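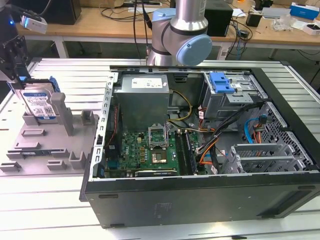 Re: Drive swap cell, shared shop build

sernis_bench
Still chewing on this build. We want the arm to pull a hard drive from an old tower and park it in the printed tray. Gripper control is Vincze, planner is Mosoveo.

torxhead
I can do that by hand in 15 seconds. What did the arm cost you?

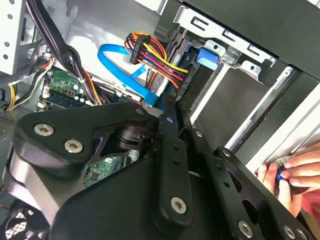
And don't say "it scales." You'd need 1,000 identical towers, and the ones people drop off at my shop never match.

sernis_bench
Arm was secondhand. Our log says 63 tries so far. I'm not posting a success rate until I trust it.

werberg_fan
Speed isn't the point, torxhead. I'd like to know how it copes with cables. Werberg fingers are wide, and those cases are tight. 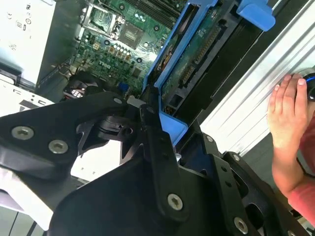
My own setup snagged on SATA leads until I slowed the approach way down. Even then I wouldn't leave it alone with a board I cared about.

torxhead
So it needs a babysitter. You've proved my point — 2 of you doing one person's job.

sernis_bench
For now, sure. I have doubts about the tray too. The tall post eats up room on the way in, and I may reprint it shorter.

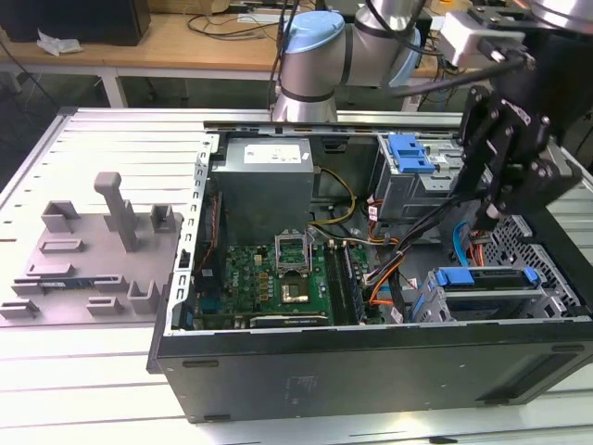
Tower on its side, fixture tray to the left.

werberg_fan
Leave the post and move the tray farther out. Cheaper to test.

torxhead
Or buy a screwdriver.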